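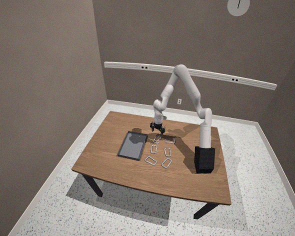
Figure 3. Simulated robot arm mounted on a wooden table, reaching over small metal items beside a dark tray.

4. Estimated Bills and the Handling of Disputes

4.1 How an estimated bill is made

The Kescombe supply area is billed by its municipal electricity department every two months. Under the supply bylaw, a bill may rest on an actual reading taken at the meter, on a reading sent in by the customer, or on an estimate. The bylaw permits an estimate when the meter reader could not reach the meter, when the meter was found to be faulty, or when a reading was rejected by the billing office as out of range. It sets no limit on the number of estimates that may follow one another on the same account.

The estimate itself is produced by the Ziltico billing system. For accounts with at least a year of history, the system takes the average daily use in the same billing period of the previous year and multiplies it by the number of days in the current period. For newer accounts it applies a fixed daily figure that depends on the size of the connection. Staff in the billing office may change an estimate by hand, and must enter a reason code when they do so. Four of the nine reason codes are in regular use. The code for "other" is the most common of these, and the notes attached to it are usually blank.

Meter reading was carried out by the department's own staff until the work was contracted to Mernance. The contract pays by the number of meters visited. A visit that ends with a note reading "no access" is paid at the same rate as a visit that ends with a reading, up to a ceiling agreed for each route. Earlier work by Kan treated this ceiling as the main cause of the rise in estimated bills. Our own findings, set out in Section 4.3, support a more limited version of that claim.

4.2 Account records used

The department released 2,784 account records for this study, drawn from all reading routes in the supply area. Names and street numbers were removed before release. Each record gives the route, the connection size, the type and date of each reading, the amount billed, any payment made, and any dispute lodged by the customer. Records for bulk supply points, street lighting and municipal buildings were left out of the release at the request of the department.

Of the records released, 594 contained at least three estimated bills in a row. We refer to these as long-estimate accounts. The threshold of three was chosen after discussion with billing staff, who regarded one or two estimates as ordinary and who, by informal practice, begin to send reminder letters after the third. A formal dispute had been lodged on 372 accounts in the full set. The two groups overlap but are far from identical: many customers on long-estimate accounts never lodged a dispute, and a good number of disputes concerned bills based on actual readings.

The records have several weaknesses. The date of a reading is the date on which it was loaded into the system, and this may fall some days after the visit. Disputes made by telephone were logged only when the customer asked for a reference number. Customers who moved away during the period appear as closed accounts, and any dispute still open at closure was marked as resolved. We corrected the last of these where payment data made a correction possible. In the remaining cases the account was kept in the set but left out of the figures on time to resolution.

4.3 Where estimates occur

Estimated bills are not spread evenly. The highest share is found on the Tseng routes, an area of older walk-up apartments where meters are kept in locked cupboards on each landing. The building manager holds the key, and a reader who arrives outside office hours will find the cupboard closed. Access is easier on the newer eastern routes, where meters stand in boxes at the property line, and estimates there are mostly the result of faulty displays.

If payment by visit were the sole cause of the rise, estimates should have increased on all routes after the contract began. They did not. On the eastern routes the share of estimates stayed close to its earlier level. On the Tseng routes it rose sharply in the second billing period under the contract and has remained high. The change fits the timing of visits better than it fits the payment terms taken alone. Department staff had read the Tseng routes in the late afternoon, by arrangement with the building managers. The Mernance schedule placed these routes first in the day, with visits starting at 7:30 a.m., and the arrangement lapsed.

The payment terms nevertheless matter. They gave the contractor little reason to change the schedule once the problem was known. Minutes of contract meetings show that access was raised by the department on several occasions and that each time the item was carried over to the next meeting. A revised schedule for the Tseng routes was first tabled in February and was still awaiting agreement when our access to the minutes ended.

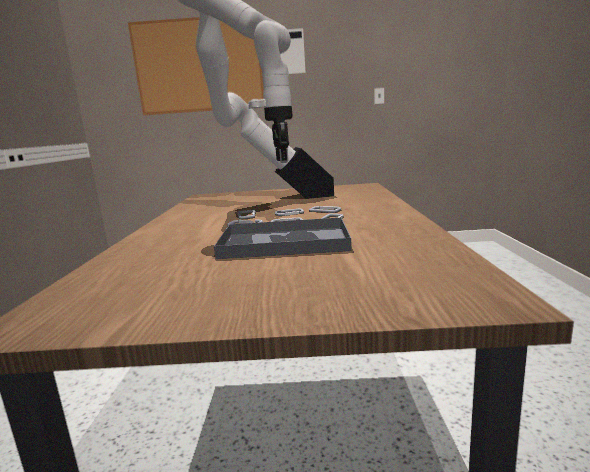

Figure 4. Simulated white robotic arm with a black gripper, lowered toward a wooden tabletop.

4.4 What customers dispute

We read the text of every written dispute and sorted each by its main complaint. The largest group concerned catch-up bills, meaning bills issued when an actual reading follows a run of estimates and the whole difference falls due at once. The second concerned estimates that the customer thought too high. Complaints that an estimate was too low were rare, although low estimates are the direct source of catch-up bills.

This pattern has a bearing on how the department understands its own performance. Internal reports count disputes against the bill on which they are lodged. A dispute over a catch-up bill is therefore counted against an actual reading and recorded as a dispute about a correct bill. In the annual summary these cases appear under the heading "no error found." From the point of view of the customer the error lies in the earlier bills, and the letters make this plain. One customer wrote that she had paid every bill on the day it came and had now been told that she was in debt. Another asked why the office had not telephoned, given that it had his number and had used it to remind him of a late payment.

The rules on payment by installment add to the difficulty. A customer may ask to spread a catch-up bill over a number of periods, but only if the request is made before the due date and only if no dispute is open on the account. Customers who dispute first lose the right to ask. Billing staff told us that they often advise callers to request installments and to dispute later. This advice is sound, but it appears nowhere in the printed material sent with the bill.

4.5 Time to resolution

Disputes took a median of 46 days to resolve, against a target of 30 set in the service charter. The delay was not found mainly in the investigation. Once a dispute reached an officer, it was usually closed within two weeks. The longer wait came earlier, while the billing office waited for a check reading. Check readings are carried out by Mernance as part of the normal route and are not scheduled separately, so that a dispute lodged just after a visit may wait almost a full billing period.

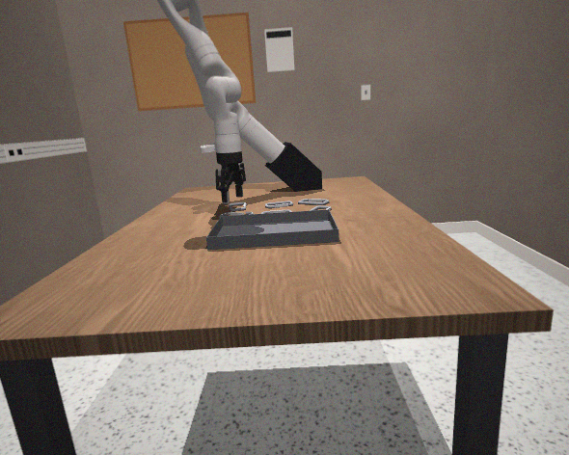 Kao has argued that the charter target should be measured from the date of the check reading, on the ground that officers cannot be held to account for work that they do not control. We do not adopt this approach. The charter is addressed to the customer, for whom the clock starts when the dispute is lodged. Moving the starting point would bring the reported figure within the target and leave the wait unchanged. A better course would be to report the two stages side by side, with the first assigned to the contract manager and the second to the billing office.

A small number of disputes avoided the wait altogether. In these cases the customer supplied a dated photograph of the meter and the officer accepted it as a check reading. The bylaw allows this, as it allows any customer reading, but practice differs between officers. Two accepted photographs as a matter of course. Others asked for a visit in every case, citing an instruction that we were unable to find in the office manual. Disputes closed on the basis of a photograph were not reopened more often than the rest, though the number is too small to support a firm finding.

4.6 Limits of the findings

The results apply to a single supply area with one contractor and one billing system. Prepaid meters, which are now fitted in all new connections under a certain size, are outside the study. So are accounts in the name of a landlord, where the person who pays for the electricity may never see the bill. Conversations with tenants on the Tseng routes suggest that catch-up charges are sometimes passed on in full to whoever occupies the apartment when the bill arrives. The account records cannot show how common this is, and the question is taken up again in Section 6 together with the survey results.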